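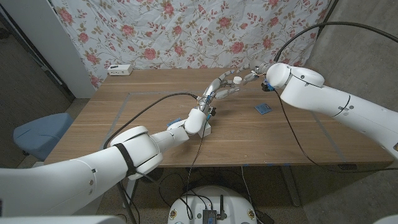 Figure 2. Two white robotic arms over a wooden table, the left one ending in a multi-fingered hand.

4. What parents remember, and when they remember it

Most studies of early language delay lean on one question at some point: how old was your child when he or she said a first word? The question looks harmless. It fits on one line of a form, parents seldom refuse it, and the answer comes back as a tidy number of months that can be dropped straight into a regression. Our trouble with it began when we asked it twice.

The Trevavine cohort enrolled 316 families through well-child clinics in and near Nollska. Parents kept a simple diary during the child's second year, in which they wrote down new words as they heard them. Later, once the child had started school, we sent a questionnaire asking for the same information from memory. Of the families enrolled, 300 returned both the diary and the questionnaire. The rest moved away, lost interest, or in one case returned a diary that had been kept, with great care, for the dog. We excluded it.

4.1 Agreement between diary and memory

Parents were good at remembering that there had been a first word and less good at remembering which one it was. "Mama" did very well in the questionnaires, considerably better than it had done in the diaries, where it competed with "ball," "no," and the brand name of a popular cracker. Fathers filling out the form alone showed a matching preference for "Dada." We did not test for bias here, having children of our own.

The error in timing had a more useful shape. Parents of children with no later language concerns tended to move the first word earlier. Parents of the 58 children who had been referred to a speech and language clinic tended to move it later, including when the diary recorded a first word well within the usual range. Both groups described themselves as fairly sure or very sure. Confidence told us almost nothing about accuracy, a result that will surprise few people who have been married.

The direction matters. If parents of referred children recall speech as starting later than it did, and other parents recall it as starting earlier, a study that relies on memory will find a wider gap between the groups than the diaries support. Some of that gap is real. In our data the referred children did begin to speak later as a group. The remembered difference was simply larger than the written one, and any study without diaries would have had no way of telling the two apart.

4.2 Does the referral change the memory?

We suspected that it does. A parent who has sat through an intake interview has been asked the first-word question already, probably more than once, by somebody holding a clipboard. By the time our envelope arrived, the answer had been rehearsed. To look at this, we compared families by how long they had been in contact with the clinic when they filled out the form. Models were fit in Stan with weakly informative priors and a random intercept for clinic site. Diary quality, birth order, and languages spoken at home were included as covariates.

Longer contact went with a later remembered first word, given the same diary entry. We cannot rule out that children with longer contact had greater difficulties, and that parents were answering a slightly different question from the one we asked ("When did your child really start talking?"). Several wrote as much in the margin. The margins were, on the whole, better designed than the form.

Birth order behaved as family folklore would predict. Diaries for firstborn children were full, dated, and sometimes illustrated. Those for later children were shorter, and a few ended in the middle of a week. Memory for a younger sibling's first word also drifted toward the date given for the older one, as if a household were issued a single milestone and expected to share it.

4.3 Limits of the comparison

The diary is our reference, and it is a flattering one to call it a gold standard. Parents decide what counts as a word, and a hopeful listener can find "banana" in nearly anything. A subset of diaries was checked against home recordings coded with the Cendent scheme, and agreement was reasonable for the month of the first word but poor for the word itself. Families willing to keep a diary for a year are also unlike families who are not, and probably own more pens.

The questionnaire was mailed in October, shortly after the start of school, when parents may have had other children's progress very much on their minds. A second mailing in a quieter season is planned, with wider margins.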